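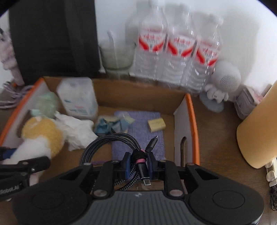

Yuzuki Ogura wrote after the March session that she would not buy a capture kit on episode counts alone, and asked what share of the recordings survives the quality check. Start with her question. The rest of the talk is the answer.

Slide 2 – What we tested

The Stasus kit: hand-held grippers with a camera on each, a charging dock, and the recording software. No arm in the loop. Keskin sells the hardware. Dernum is the upload and checking service, billed separately, and the quote does not make this obvious. Say it out loud.

Six weeks of use at Hornent, tabletop tasks only. We did not test mobile use, and I have no view on it.

Slide 3 – Task set

Mixed household items in an open cardboard box. Soft things, wrappers, a plush animal, a braided cable in a coil. Items overlap on purpose. A tidy box tells you very little about a gripper.

The cable on the opening slide is the one to dwell on. The jaws close on the bundle at the strap, with the blue pads on either side. Grasp point matters here: the operator card says strap first, and we kept to it.

Point out the clear bottles and the glass behind the box. Background stays in view for most of an episode, and transparent objects against a white wall are a fair test of the tracking.

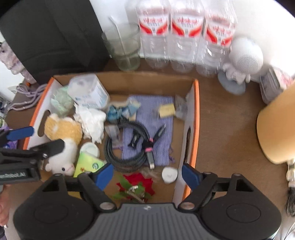 Slide 4 – Numbers

1000 episodes recorded. 807 accepted by Dernum on first pass. The rest went back with a reason code. Read the codes from the handout, do not put them on the slide.

The largest group was tracking loss. Second was gripper width missing from part of the log, which a firmware update fixed in week five. I left those episodes in the total. Somebody may ask for the figure without them – we did not rerun the check, so there isn't one.

No policy results today. Training is a separate talk.

Slide 5 – Handling

Weight is acceptable for short blocks. Operators asked for a break sooner than the manual suggests. The grip handle comes in one size, and smaller hands reach the trigger with the fingertip only.

The view from the wrist is wide. Both pads stay visible, and so do the sides of the box, the wall, and whatever has been left on the table. With two grippers working, each one shows up at the edge of the other's view. Plan the masking before you record.

Pads are user-replaceable. Two screws, no recalibration according to Keskin. We changed one pair and saw no offset worth reporting. 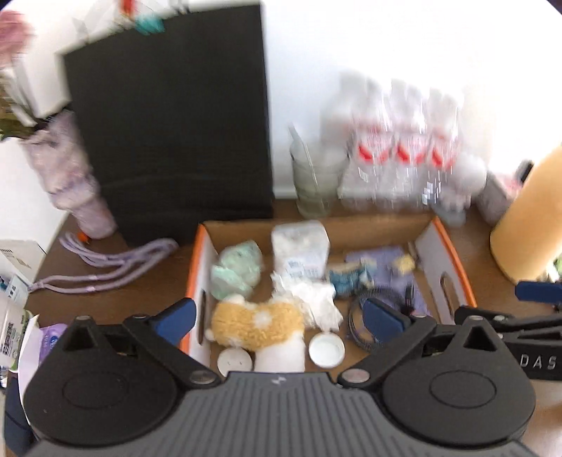 Slide 6 – Complaints

Calibration has to be redone after every dock firmware change, and the software does not prompt for it. We lost a morning to this.

Export is slow. File naming resets when the dock restarts, so two sessions can end up with the same names. Rename on the day.

Support answered every ticket, usually by the next working day. Two answers contradicted the manual, and the answers were right.

Slide 7 – Recommendation

Buy the hardware if you already have your own checking pipeline. If you don't, price Dernum in from the start and ask for the reason codes in writing. Return to Ogura's question and repeat the 807. Then stop and take questions.

Last updated: Friday, May 29, 2026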